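Subject: Re: [mobile-data] Tethering drops after carrier profile update (IPv6-only bearer)
From: Lingyun Qin
To: mobile-data list
Cc: Slamet Hartono, Haiyan Luo

Slamet Hartono wrote:

> Since the Cutovow profile went out in June, the depot routers
> at Flirnberg lose their data session after a period of no
> traffic. Signal is fine, the modem stays registered, and SMS
> still arrives. Only the data side goes. If I reboot the router
> it comes back straight away and behaves until the next quiet
> spell. Handsets on the same plan are not affected, except that
> when they are used as hotspots the laptops behind them can't
> reach the stock server by its address. By name it works.
>
> I have tried deleting the APN and entering it again. I have
> also tried the APN type as "default" and as
> "default,supl,dun". No difference that I could see. Is this
> one fault or two?

Two faults. They arrived in the same profile, so they look like one.

Taking the hotspot problem first. The old profile requested IPV4V6 as the PDP type. The new one requests IPV6 only and relies on NAT64 in the carrier core, with DNS64 synthesizing addresses for anything that has no AAAA record. A laptop that looks up the stock server by name gets a synthesized address and connects. A laptop given a bare IPv4 address never performs a lookup, so there is nothing to synthesize and the packet has nowhere to go. The handset itself runs a CLAT, so its own apps don't notice. Whether the CLAT is extended to tethered clients depends on the handset build, and on the ones Pritatus supplied it is not.

You can confirm it from a tethered laptop. Query ipv4only.arpa for AAAA records. If you get an answer, DNS64 is in the path and the bearer is v6-only.

There are two ways to fix it. Either edit the APN entry and set both "APN protocol" and "APN roaming protocol" to IPv4/IPv6, or change the laptops to use the server's name. I would do both. The APN setting can be overwritten the next time a profile is pushed, and hard-coded addresses will catch you again at some point. Save the entry from the menu before backing out, then toggle airplane mode. On some builds the change is not picked up until the session is torn down.

Changing the APN type was never going to help here. That field tells the device which kinds of traffic may use the entry. It has no bearing on the address family.

Now the routers. Haiyan Luo sent me a capture off the one in the Flirnberg office. The session is idle for 180 seconds, the network releases it, and the router firmware doesn't act on the release. It still shows the interface as up with the old prefix, and sends into it until somebody reboots. The previous profile had a much longer idle timer, so the firmware bug was there all along without being triggered.

Workaround until there is new firmware: turn on the keepalive under WAN > Cellular > Link monitor. Set the interval to 70 seconds and the failure count to 3, with the action set to "redial" and not "reboot". Point it at a v6 target. A v4 literal will fail for the reason given above and you will have a router redialling itself all day. Kiros Hadgu did precisely this on the Hughes routers and spent a morning on it.

Data use from the keepalive is negligible on your plan. If anyone is on a plan that rounds up per session, check the rounding before you switch this on, as the redials can cost more than the pings.

Somebody will ask about MTU. Leave it alone unless large transfers stall while small ones succeed. Translation adds 20 bytes to the header going from v4 to v6, so a tethered client assuming the full 1500 can run into trouble if ICMPv6 Packet Too Big is being filtered. I haven't seen any evidence of that in the capture.

The firmware ticket with the router vendor is 1,548. Xiaoqing Ding has access and is adding captures to it. If you see the drop on a different modem revision, send her the output of the status page taken before the reboot, with the uptime and the bearer details. After the reboot it is no use to us.

Slamet, please let the list know whether the redial action holds overnight at the depot. The office router has been on it since yesterday afternoon without a drop, but it carries more traffic than yours do and is a poor test of the idle case.
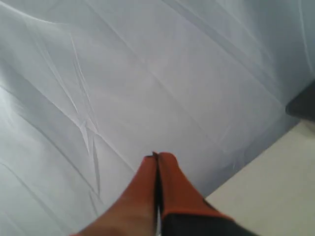 Lingyun Qin
Network Engineer, Mobile Data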